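Subject: Re: [fieldrobots] Horizon drifting on the walker, front camera

Kevis list member wrote:

> We have the same walking robot as you, bought through Gallagher,
> and after a few outings the horizon in the front camera never sits
> level. Do you recalibrate every time, or just live with it? Also,
> how often are you doing the mount screws?

Hi all,

Live with it? No way, I tried that all last August and it drove me nuts! Ours does the same thing, and on big open paving you can't miss it. These two are from the plaza at Grurkdale, front camera, no correction applied:
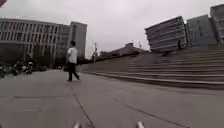
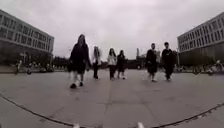
So what I do now, before every outing, takes me 11 minutes if I don't stop to chat with anyone (I always stop to chat with someone). Robot standing on the flat bench, legs locked, and I put a little bubble level right on the camera bracket. If the bubble is off, I loosen all 4 screws a half turn, nudge, and tighten them in a cross pattern. Don't do them one after the other around the square, the bracket creeps on you. I did that for months and blamed the software.

Then I run the lens calibration with the checkerboard. The wide lens bends straight edges no matter what you do, so don't chase that with the screws! Curved seams and buildings bowing outward are the lens. A sloping horizon is either the bracket or the body leaning, and you can tell which by reading body roll off the log while it stands still. If roll is near zero and the picture slopes, go get your screwdriver.

As for how often – I check the torque every time it comes home, and I swap the rubber washers at 3000 meters of walking or so. Mine had gone hard as candy the first time I pulled them. The Humetetti ones fit fine with a tiny trim on the inside edge.

One more thing, wipe the lens before you calibrate. I once threw out 89 checkerboard shots over one greasy thumbprint (mine).

Does anybody have a decent way to lock the bracket without glue? I'm tempted by thread locker but I take the thing off so often that I keep chickening out.

Cheers from the basement bench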